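Print | E-mail

Oil finish on a wooden table turned sticky – start over or wait?

Reading time: 6 minutes

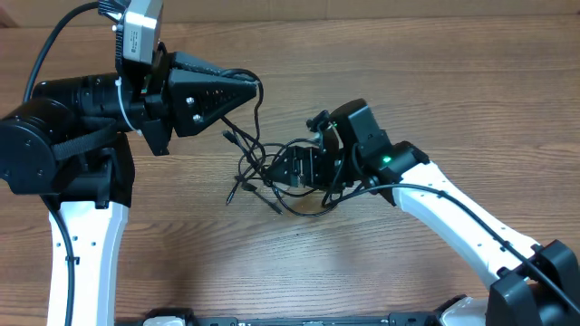 Skilier wrote under my first short post that sticky oil is nearly always too much oil, and that I should tell how I put it on before anyone can help. So I write it again with all details.

The table is for my work room. I bought the top used in January, from a man who was moving to Nimham and did not want to carry it. It had an old clear varnish with some white rings from cups. I sanded it by hand and with a small sander, first with 95 paper, or maybe it was 80, the number on the back was half gone. After this I went finer and finished with 240. The wood looked very nice and dull. Then I put on a hard oil from a can with no English on it, only a drawing of a brush and a clock.

My mistake is maybe in this part. I poured the oil directly on the wood and spread it with a brush, and I went to eat dinner. When I came back it was shiny in some places and I thought, good, it is a good layer. I did not wipe it. The next evening I put a second layer in the same way. Now 6 days passed. If I press my finger for a moment and lift it, there is a small sound. Paper left on it overnight sticks a little at the corners.

The room is not heated in the night. I want to know three things. Is it only necessary to wait? Can I put something over it, for example wax, to close it? And if I must remove it, do I need to sand everything again to the bare wood? I would be very sad about the sanding, my wrist is still not so good from the first time.

I also read that some people put flour on it. I did not try this.

Yoshinori Sakai
Tuesday, February 18, 2020

E-mail this page to a friend

Kaneko

Please do not put wax. Wax on top of soft oil gives you soft oil with wax, and later you have two things to remove. Flour also no, it goes into the grain and stays there, my aunt's kitchen bench has pale dots from this until today.

Oil of this kind becomes hard from the air. When the layer is thick, the top makes a skin and the part under it cannot get air, so it can stay soft for weeks. Sometimes it never becomes really good. Waiting helps only if the layer is thin, and from your description it is thick, because you did not wipe and you did it 2 times.

What I did with a shelf in the same condition:

I took mineral spirits and a rough cloth (an old towel is better than a T-shirt). I wet a part as big as a newspaper page and let it stay a few minutes. Then I rubbed along the grain, quite strongly, and changed to a dry piece of cloth as soon as the first one was full. Where the skin was already tough I used a white scrubbing pad with the same mineral spirits. Open the window, wear gloves, and try first on the underside – I do not know your oil and some of them behave differently.

It took me one afternoon for the shelf, so for a table maybe you want two. After this, leave it alone until it is fully dry, with the window a little open and the heating on. Mine was dull and uneven when I finished, but smooth to the hand. Then I put one very thin coat, waited fifteen minutes, and wiped all of it away until the cloth came off nearly clean. You will think there is nothing left on the wood. This is how it should be.

So, no sanding to bare wood. Only a light pass with 320 at the end if it feels rough.

Also very important: the cloths with oil can start to burn by themselves when they are in a pile. Spread them flat outside until they are stiff, or put them in a metal can with water and a lid.

Zandance

just put a heater in the room, mine was sticky too and it went away. Took up to 75 hours I think. But I had only one coat, and I don't remember what oil it was.

Kaneko

I agree that the warm room helps, and it costs nothing to try it first for some days. But please keep the heater away from the table itself. One side of my shelf was near a radiator and it has a bend now. If your finger still makes the sound on the weekend, go to the cloth and mineral spirits.

Yoshinori Sakai

Thank you both. I tried a corner on the underside, where I had also oiled, and the towel became brown and the wood there is not sticky any more. I will do the top on Saturday. The heater is on from tonight, near the door. My cloths were in a plastic bag in the closet, so I am very glad I asked. They are on the balcony now, each one separate, with a stone on it.

Print | E-mail

We use cookies to remember your settings on this site. By continuing to read you accept this.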